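Windowsill Makeup Day: the gallery

My makeup lives on the ledge by the window (best light in the apartment!), and every November I swear I'll go through it before it takes over. Well, it's 8 April 2019 and I'm finally at it. Edith Cusi talked me into posting the whole sort-out, so blame her.

My rule is simple: if I haven't reached for it in 3 months, I open it, check it and decide. Mascaras go first, then anything in a little bottle, then the lip stuff, and I always save the lip stuff for last because I can't part with any of it. Rochelle, I still have your coral one – come get it!

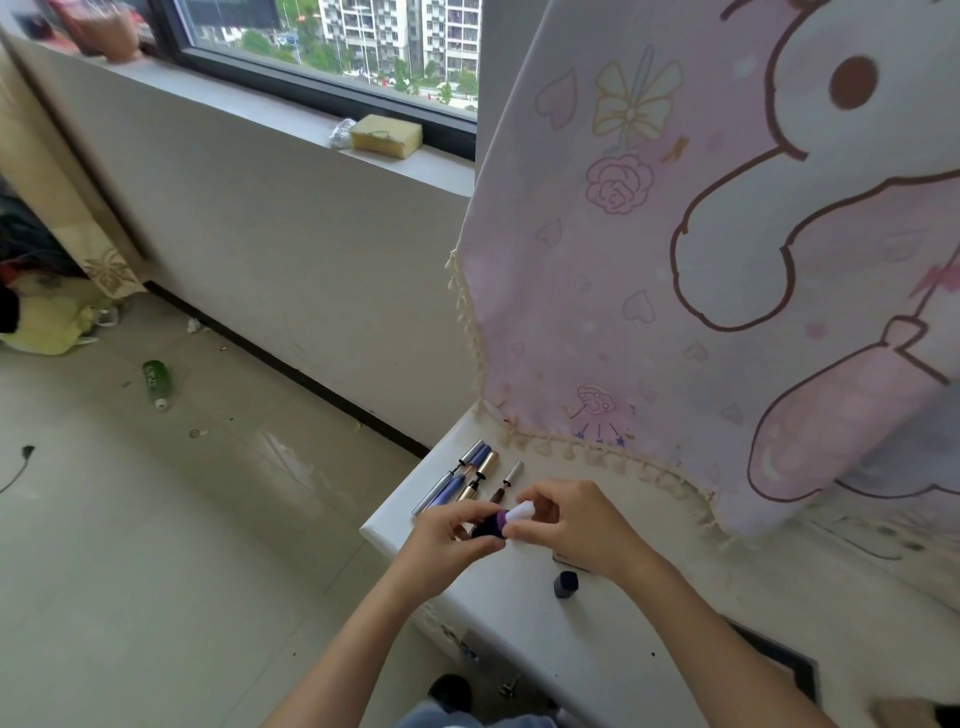
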